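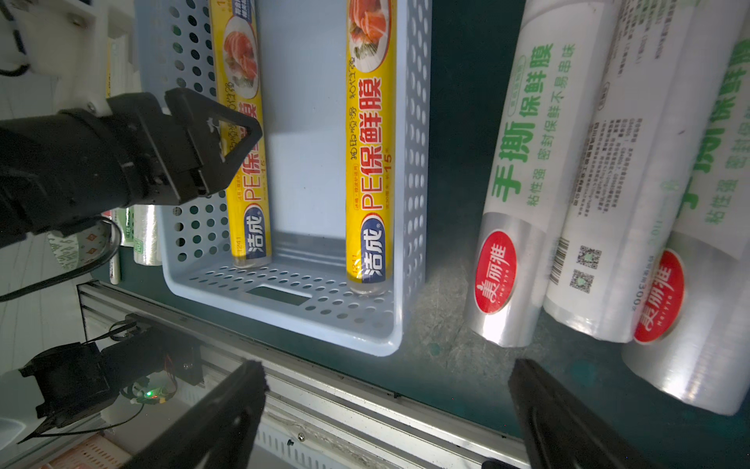 Recording a rapid antigen test result in the Clostgate portal

Applies to: staff and contractors at all Jonia sites
Last revised: March 25, 2022
Page owner: Zdislava Malý

Before you start

You need your portal login, an unopened test kit and a phone or watch that shows seconds. Check the expiry date on the outer carton. Kits stored below 2 °C or above 30 °C should be set aside and reported to the site office. Do not eat, drink or chew gum for 30 minutes before an oral fluid test. Nasal kits have no such restriction.

Taking the test

1. Wash and dry your hands.
2. Open the foil pouch only when you are ready to collect the sample. The cassette must be used within the period printed in the kit leaflet.
3. Collect the sample as the leaflet directs. Swab depth and number of rotations differ between manufacturers.
4. Apply the stated number of drops to the well and start timing.
5. Read the result inside the stated window. A line that develops after the window closes is disregarded.

A faint test line read within the window, together with a control line, is a positive result. If no control line develops, the test is invalid and must be repeated with a new kit.

Entering the result

1. Log in to Clostgate and select Health, then New result.
2. Enter your site code. Poon is 49. Trokik is 321.
3. Enter the collection time in 24-hour format. Use the time of swabbing; the reading time goes in the second field.
4. Choose Negative, Positive or Invalid and press Submit.
5. Record the reference number shown on the confirmation screen.

Entries can be edited for 2 hours. After that, corrections go through the site office.

If the result is positive

Do not travel to site. Submit the entry, phone your supervisor and follow the current isolation rules of your local health authority. The portal does not notify the health authority on your behalf.

Disposal

Seal used components in the bag supplied and place it in general waste. Cardboard and the unused leaflet may be recycled.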